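共同工作室Boto、バイスへの部品供給セルをシミュレーションで検証中　実機の架台製作も並行

当サイトでは、利便性の向上とアクセス解析のためにCookieを使用しています。閲覧を続けると、Cookieの使用に同意したものとみなされます。　同意する　設定を変更

会員制の共同工作室Botoで、卓上ロボットアームによる部品供給セルの自作が進んでいる。計画名はKisell。トレイに置いた小型のブロック状部品を二指グリッパーでつかみ、隣のバイスへ渡す工程を、まず計算機上のモデルで動かし、結果を実機の寸法に反映する手順をとる。制御と配置の設計はロベル・レンマ(Robel Lemma)、機械部分の製作はナー・スレマナ(Naa Sulemana)が受け持つ。12月に工作室内で中間報告があり、モデルの現状と、製作に回す図面の範囲が示された。

セルの構成は単純である。灰色の作業台の奥側に黒い台座を置き、その上に多関節アームを立てる。アームの手前に黒いトレイ、その後ろにペグ付きの水色のプレート、離れた側にバイス一式が載る。バイスは専用の底板ごと台に置く形式で、底板を外せばアーム側の配置を崩さずに整備できる。レンマによると、この底板の独立は最初の図面から変えていない数少ない部分だという。

モデルは部屋まで含む。壁、板張りの床、右の壁の小さな棚も形状として入れてある。壁面を省けば計算は軽くなるが、肘の張り出しを確かめる際に、工作室の隅に据えた場合の余裕が読めなくなる。棚は実際の部屋で先に付いていたもので、位置を実測して取り込んだ。

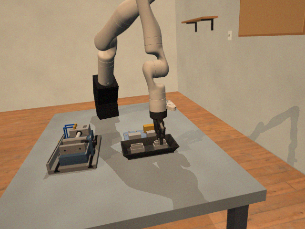

ソシナ・デゲファ(Sosina Degefa)は、グリッパーの指先とトレイの斜めの側壁の間隔を先に決めるべきだという意見を報告会で述べた。部品の形より容器の形のほうが動作の制約として強く、底が浅くても側壁が傾いていれば、指を開いたまま下ろせる範囲は狭くなる。デゲファは、トレイの内寸を広げる案と、指の外側を削る案を同じ条件で比べてから図面を出すよう求めた。

レンマはこの指摘を受け、比較を次の試行に組み込むと答えた。現行のモデルでは指先の外側と側壁の隙間が最小で約18ミリあり、静止した状態では十分に見える。問題は手首の姿勢がずれた場合で、降下の終わりに回転の補正が入ると、指の一方だけが側壁に寄る。補正を降下の前に済ませる方式に改めれば隙間は保たれるが、そのぶん上空での待ち時間が伸びる。

把持の条件

部品は段差や切り欠きのあるブロックで、上から見た輪郭と、指が当たる側面の形が一致しない。上面の中心を目標にすると、段差のある側で指の接触面が小さくなる。Kisellでは部品ごとに把持の基準点を持たせ、指の閉じる方向を段差と平行にそろえる方針をとった。基準点は部品の底面から決める。上面を使うと、加工の前後で高さが変わる部品に同じ値を使い回せない。

接触の計算には、スレマナが実測した摩擦の値を入れている。測定は傾斜板の上に部品を載せ、滑り出す角度を読む方法で行った。工作室の備品だけで済む反面、指先の材質を替えるたびに測り直す必要がある。指先の候補は金属のままの面と、薄いゴムを貼った面で、報告会の時点では決まっていない。ゴムの面は保持に余裕が出るが、解放のときに部品が片側へ引かれる傾向がモデルで出ている。

中間報告で示された試行は、トレイからの取り出しだけを対象にした200回である。部品の位置と向きを毎回わずかに変え、つかんで規定の高さまで持ち上げ、姿勢が許容範囲に収まれば成功とした。失敗は9回で、その大半は降下の終わりに手首の補正が入る条件に集中していた。残りは、部品同士が近く、指を開く余地がない配置だった。後者については動作側で吸収せず、置き方の規則で避けることになった。

許容範囲の取り方には異論も出た。持ち上げた直後の姿勢を判定に使うと、その後の移動で部品が滑る場合を拾えない。ケネス・マルケス(Kenneth Marquez)は、バイスの口金の手前で止めた時点にも判定を置く案を出し、次回から採用される。判定点が増えれば記録の量も増えるため、途中の軌跡は間引いて保存し、失敗した試行だけ全点を残す。

バイス側の配置

バイスは底板の上に口金、ハウジング、青い部材を組んだ形でモデル化した。後方には青い曲がり管が立ち上がっており、アームの通り道はこの管の位置に強く左右される。手首を低く保ったまま横から入ると管に近づきすぎる。現在の経路は、トレイの上でいったん高さを取り、バイスの手前側へ回り込んでから降ろすものである。

回り込みは時間の面では不利になる。レンマは管の向きを変える案も検討したが、保守のときに手を入れる側と重なるため見送った。管の形状は当初、外接する直方体で近似していた。この近似では管の輪の内側まで障害物として扱われ、使える経路が極端に減る。形状を曲がりごとの円筒に分けたところ、計算時間は増えたものの、経路の選択肢は実用になる程度まで戻った。

底板の縁には立ち上がりがある。低い障害物だが、部品をつかんだ状態では指先より部品の下端が先に当たるため、手先の形状に部品を加えて干渉を調べなければならない。初期の版ではこの切り替えが抜けており、把持の後も空の手先として計算していた。スレマナが紙の上で高さを足し合わせて誤りに気付き、把持と同時に部品の形状を手先へ結合する処理が加えられた。 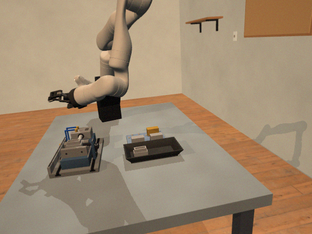 結合の処理には副作用もあった。部品を放した直後、結合を解いた形状が口金とわずかに重なっていると、物理計算が両者を押し離そうとして部品が跳ねる。対策として、解放の前に手先の力を段階的に落とし、接触が安定してから結合を解く順に改めた。段階の数を増やすほど跳ねは減るが、効果は早い段階で頭打ちになる。採用した設定は5段階である。

口金の開き量は、部品の幅に対して余裕を持たせた固定値としている。将来は開き量も制御の対象に含める予定だが、実機側の駆動をどうするかが定まっていない。手回しのまま使う案では、人がハンドルを操作する間アームを退避させる必要がある。退避位置はモデルの中で仮に決めてあり、アームを折り畳んで台座の上に戻す姿勢と、トレイの反対側へ逃がす姿勢が候補になっている。前者は場所を取らないが、復帰のときに肘が大きく動く。

水色のプレートの扱い

トレイの後ろに置いた水色のプレートは、小さなペグを備えた補助の置き場である。Plikowという作業名で別に管理され、ファイルもバイスやトレイとは分けられている。プレート上には灰色のブロックや黄色のブロックを立てられる。ペグの位置はモデルの座標の確認にも使い、配置を変更した際はペグとトレイの縁の距離を読み直してから試行に入る。

当初の案ではプレートをトレイの手前に置いていた。手前なら人が部品を足しやすい。しかしアームが台の奥から伸びる構成では、手前に下がるほど肘が伸び、手首を真下に向けた姿勢で届く範囲が狭くなる。位置を入れ替えると届く範囲の問題は解けたが、今度はトレイの側壁越しにプレートへ下ろすことになった。移動の高さは、背の高いブロックを基準に引き直された。

黄色のブロックについては、色で区別するための措置かという質問が会員から出た。レンマの答えは、認識の処理はまだ色を使っておらず、報告用の画面で見分けるためというものだった。現在の試行では部品の位置をモデルから直接読み、カメラ画像からの推定は行っていない。推定を加える段階では、アーム自身の影が台に落ちる条件を別に用意する。影の濃さは光源の設定に大きく左右され、単一の条件で調整した認識器は別の条件で位置を誤りやすい。

手首のセンサー筐体も同じ段階で扱う。外形はすでにモデルに入れてあり、干渉の判定にも含めている。筐体が横に出ているため、手首を回す向きによってはバイスの管に先に近づくのは指先ではなく筐体のほうになる。レンマは回転の範囲に制限をかけて当面しのいでおり、取り付け位置の変更は配線の取り回しと併せて決める。

架台と台座の製作

実機側では、スレマナが作業台の補強と台座の図面を進めている。台座は背の高い箱形で、アームの動作による横方向の力を受ける。モデルでは台座を台に固定された剛体として扱っており、たわみは計算に入っていない。実物では天板のたわみと締結部の緩みが手先の位置に出る。スレマナは、台座の下に当て板を入れて天板を上下から挟む構造とし、脚の間にも横材を渡す設計を提出した。

横材の位置には制約がある。底板を外して運び出すとき、人が台の前に立つ。横材が低いと足に当たり、高いと天板の裏の配線に手が届かない。報告会では、段ボールで仮の横材を作り、高さを変えながら立ち位置を確かめたことが紹介された。図面では中間の高さを採っているが、配線を束ねる位置が決まった後に見直す可能性がある。

トレイは曲げ加工の板材で作るか、樹脂の造形品とするかで意見が分かれている。傾いた側壁は板の曲げでも作れるが、隅の処理に手間がかかる。造形品なら隅まで一体にできる一方、底面の平らさが出にくい。ソシナ・マモ(Sosina Mamo)は、底だけを平らな板に替え、側壁を造形品とする折衷の試作を引き受けた。底板を差し込む溝の寸法は、試作の結果を見てモデルに戻す。

安全面では、アームの動作域を床に表示し、作業台の手前に停止ボタンを置くことが決まっている。工作室の他の利用者が通る側に肘が張り出す姿勢は、動作計画の段階で禁止した。禁止域はモデル内の壁と同じ扱いにしてあり、経路の計算がそこを通る解を返すことはない。実機では関節角度の制限としても二重に設定する。 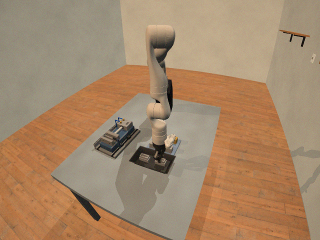

記録と再現の手順

試行の記録はMershaと名付けた書式で保存されている。ひとつの試行につき、開始時の部品配置、関節角度の時系列、接触の発生時刻、判定の結果をまとめた構成である。配置は乱数の種から再現できるが、モデルの形状が更新されると同じ種でも結果が変わる。このため、形状ファイルの版も記録に書き込むことになった。版の記入が抜けていた初期の記録は、比較には使わず参考として残されている。

再生の機能は、失敗した試行を調べる用途で先に作られた。接触が起きた時刻の前後に絞って低速で再生し、指先と部品の力を線で表示する。力の表示は計算の刻みに依存し、刻みが粗いと実際より大きな値が一瞬だけ出る。マルケスはこの点を注意書きとして操作手順に加え、値の大きさだけで部品の破損を論じないよう求めた。

動作の刻みと物理計算の刻みは別に設定されている。制御の指令は粗く、物理計算は細かい。両者の比を変えると把持の成否が変わる場合があり、現在の比は試行の間、固定としている。実機の制御器の周期が決まれば、それに合わせて比を取り直し、同じ配置の試行を最初から流す。計算は会員の持ち寄った計算機を夜間に使い、朝の開室前に結果を集計する運用である。

次の試作まで

次の段階では、取り出しから口金への受け渡しまでを通した試行に移る。判定点は持ち上げの直後と口金の手前に置き、解放後の部品の傾きも記録する。トレイの寸法と指の外形については、デゲファの求めた比較を先に行い、その結果で図面の凍結範囲を決める。指先の材質は実測の追加を待つ。

架台は補強材の切り出しから着手する。台座の穴位置はアームの取り付け面に合わせて決まっているが、作業台側の穴は現物合わせとし、モデルの座標は組み上がった後の実測値で書き換える。マモの試作トレイは、アームより先に台へ載せ、手作業で部品を出し入れして隅の引っ掛かりを調べる。

図面と試行記録は工作室の会員向けの共有領域に置かれている。形状ファイルの外部公開は、バイス周辺の寸法を測り直した後に判断する。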